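3. How households talk about saving water

Of all the things we asked people in Ritivdale, the question that kept them at the kitchen table the longest was also the plainest one: who taught you to turn off the tap?
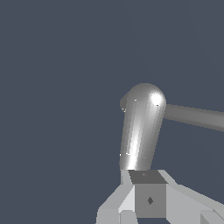
Figure 3

We had expected short answers, and we got family histories. Across the 272 households that took part, a good many people began with a grandmother and a bucket, and only much later came around to the bill. Edgars Lūse, who carried out the longer interviews in July, let them wander – and I am glad he did, for the habits people were proudest of hardly ever came up when he asked about them directly.

The 16 homes on the Bilyk side of town deserve a word of their own. They share one well, and the talk there was as much about neighbors as about water. "You hear the pump," one woman told us, "and you know who is doing laundry." We came back to five of these homes in the evening, when the whole family was in, and the stories changed a little with each new voice – the children, especially, remembered the rules quite differently. We take up those differences in Section 4.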